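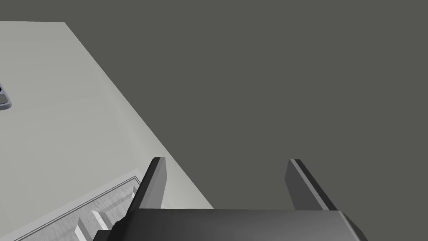 Pinto's hand at the edge of a pale surface, open and waiting for instructions.

The Right Hand of Pinto

The handover note was one line long. It said that Pinto was fine, apart from the right hand, and that Manouchehr had been happy to work with everybody.

Parvaneh Kordestani read it on the morning of 4th October, in the third-floor office at Ristwood where Pinto lived, to the extent that Pinto lived anywhere. Pinto was a robot with two arms, two grippers and no weight. It existed on a server in the basement, along with a kitchen, a room with a wooden table in it, and a bill for electricity that was very real. The company sold settings. A customer with an actual robot would have them tested on Pinto first, on the theory that Pinto was cheaper to drop.

She had repaired real machines in Gristthorpe for most of her working life. She had brought her own hex keys. Theerawat Khamphan, at the next desk, looked at the roll for some time.

"You won't need those," he said.

"What do I tighten it with?"

He turned his screen and showed her a text file. It ran to 2550 lines, and line 660 had a note beside it that read DO NOT TOUCH - YOGESH.

"Who's Yogesh?"

"Yogesh Pant. He left."

"Did he touch it?"

"Constantly," said Theerawat.

The complaint was simple enough. Told to open, the right gripper opened. Told to open again later, it opened a bit less. By the end of a long shift its fingers stood up like a man asking for the bill. The left gripper got the same commands and flung itself wide every time, with what Parvaneh was already beginning to think of as smugness.

On a real machine she would have started with the screws, then the cable, then whoever had cleaned it last. She asked about each of these. There were no screws. The cable was a drawing of a cable. Dust had been requested by a customer and quoted at a price that made him withdraw the request.

So she did what she'd have done in Gristthorpe, and went to have a look at the thing before laying a hand on it. Theerawat loaded the room. It had a green floor, a door, a window, and a table with a blue vase, a potted plant and a teal bottle on it. Somebody had hung a picture on the wall.

"Who's the picture for?" she asked.

"Sinan thought the room was bleak."

She sent both arms out toward the table and told both hands to open. Freshly started, they did exactly as they were asked. She had met that fault before. It was the one that went away when you brought the mechanic in.
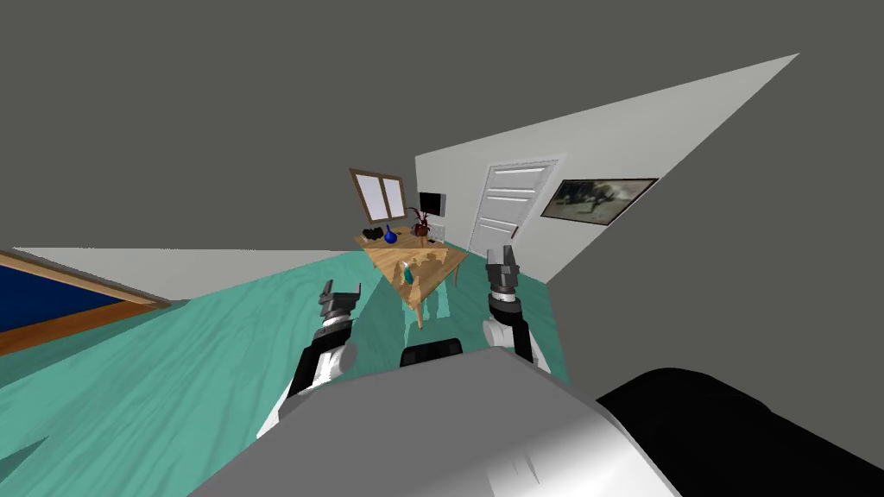
Thirty Minutes

She set it going and went to get coffee. Open, close, open, close, nothing to hold, for 30 minutes. In the basement the server warmed up and did its part for the bill.

Sinan Dursun, who was responsible for customers, stopped by to ask how long a repair usually took. There was a firm called Uton expecting its settings by the evening, and Uton had been promised a pair of matching hands.

"Depends on the part," said Parvaneh.

"There aren't any parts."

"Then it should be quick," she said, and he went away pleased, as people do when they've been told nothing in a firm voice.

She read the file while she waited. She read it the way she used to read a gearbox, from the end that made the noise. The left hand's section was tidy. The right hand's section was longer and had opinions in it. Manouchehr Mousavi had written "temporary" next to one value and then, lower down, in what she felt was a more tired mood, "still temporary." Yogesh had answered him between the lines. The two of them had kept up a correspondence in there for months - Manouchehr adding a bit of friction, Yogesh taking it off somewhere else - and had shared a desk the whole time.

When she looked up, Pinto had drifted to a stop. The left hand was spread over the floor by the corner of the table. The right was pointing up below the door, two fingers and a narrow gap.

"There he is," said Parvaneh, and reached for a hex key before she remembered.

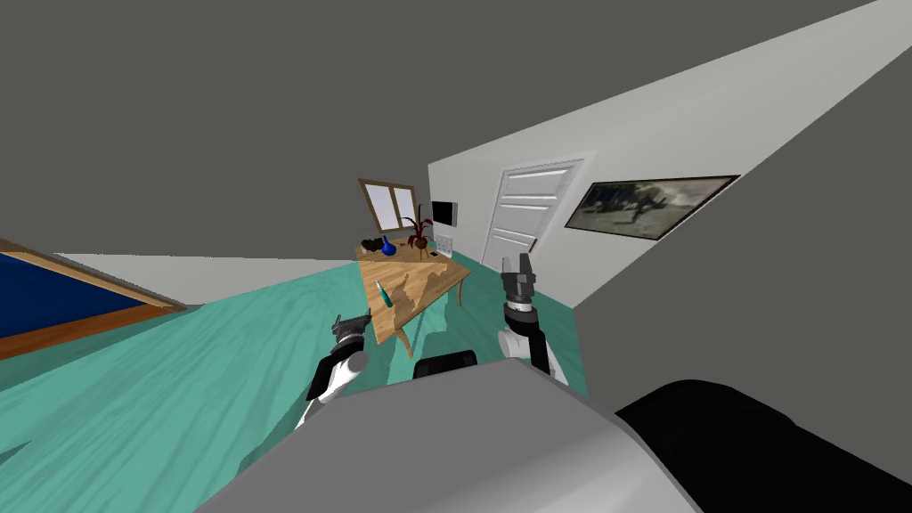
Line 660

It was a spring. Yogesh had put a spring in the right hand, an invisible one, to stop the fingers from rattling, and Manouchehr had told the hand to take its last position as the new meaning of "open." Each was a reasonable idea. Between them they were closing the gripper a hair at a time, very politely, in perpetuity.

She deleted the spring. She copied the left hand's section over the right hand's, changed the signs that needed changing, and kept the letters in a separate file, where the two men could go on disagreeing without a motor between them. Then she ran the cycle 600 times. The right hand opened at the end as far as it had at the beginning.

"Did you touch it?" Theerawat asked.

"I touched it."

He nodded and wrote something on a pad. Sinan sent the settings to Uton, who replied that their own robot had lost a screw and could she come and take a look.

She packed the hex keys herself.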